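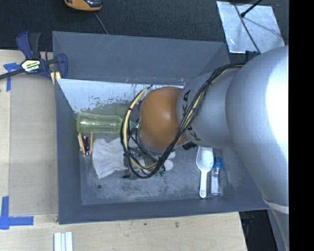

그림 1. 회색 상자 안의 물체 위로 내려온 KUKA 로봇 팔. 작업 공간에 고정된 카메라 시점.

Pudel 상자 집기 데이터 카드
버전: 2025년 12월 10일
작성: Adaeze Ibrahim, Fotis Michailidis

개요
Pudel은 물체가 섞여 있는 상자에서 로봇이 물체를 하나씩 집어 올리는 과정을 기록한 데이터셋입니다. 집기 위치를 예측하는 모델 Mowat의 학습과 평가에 쓰려고 만들었습니다. 수집은 Plalasow 연구실의 한 작업대에서 진행했습니다.

구성
전체 에피소드는 700개입니다. 이 중 100개는 평가용으로 분리했으며 학습에 사용하지 않았습니다. 에피소드 하나는 집기 시도 한 번에 해당합니다. 각 에피소드에는 다음 항목이 들어 있습니다.

rgb: 고정 카메라의 컬러 영상
joint_state: 관절 각도와 속도
gripper_state: 그리퍼 명령값과 측정값
target: 시도 전에 지정한 목표 물체의 이름
result: 성공, 실패, 중단 가운데 하나

물체
생활용품 위주로 골랐습니다. 그림 1의 배치에는 흰색 계열의 천 작업 장갑, 흰색 플라스틱 스쿱, 황록색 반투명 병, 파란 뚜껑이 달린 작은 투명 병이 있습니다. 장갑처럼 형태가 변하는 물체와 투명한 물체는 결과를 따로 집계할 수 있도록 물체 목록에 속성을 표시했습니다.

수집 절차
1. 작업자가 물체를 상자에 넣고 배치 번호를 기록합니다.
2. 목표 물체를 무작위로 지정합니다.
3. Mowat이 후보 자세 6개를 제안하고, 점수가 가장 높은 자세부터 충돌 검사를 합니다.
4. 검사를 통과한 첫 번째 자세를 실행합니다. 통과한 자세가 없으면 중단으로 기록합니다.
5. 물체를 들어 올린 뒤 4초 동안 유지하면 성공으로 기록합니다.

목표가 아닌 물체가 함께 들려 올라온 경우는 실패입니다. 떨어진 물체가 상자 안에 남아 있으면 그 상태 그대로 다음 시도를 시작합니다. 따라서 같은 배치에서 나온 에피소드는 서로 독립적이지 않습니다. 학습용과 검증용을 다시 나눌 때는 에피소드 번호 대신 배치 번호를 기준으로 나누십시오.

평가 결과
평가용 분할에서는 비교 방법인 Huletti보다 Mowat의 성공률이 높았습니다. 차이는 단단한 불투명 물체에서 가장 컸고, 투명한 병에서는 두 방법이 비슷했습니다. 장갑은 두 방법 모두 손목 쪽을 잡으려는 경향이 있었고, 다른 물체와 겹친 배치에서 실패가 늘었습니다. 물체별 수치는 results 폴더의 표를 참고하십시오.

알려진 제한
카메라가 한 대이므로 팔과 케이블에 물체가 가려지는 구간이 있습니다. 가려진 구간의 물체 마스크는 제공하지 않습니다.
상자와 작업대는 한 종류만 사용했습니다. 다른 색이나 깊이의 상자에서는 시험하지 않았습니다.
금속 표면의 반사 때문에 일부 영상에서 밝은 영역이 포화됩니다. 보정하지 않은 원본을 그대로 넣었습니다.
초기 에피소드 일부는 gripper_state의 측정값이 비어 있습니다. 해당 번호는 missing.txt에 있습니다.

사용 조건
비상업적 연구에 사용할 수 있습니다. 재배포할 때는 이 문서를 함께 포함하고 수정한 항목을 적어 주십시오. 라벨 오류는 에피소드 번호와 함께 저장소의 이슈로 등록하면 됩니다.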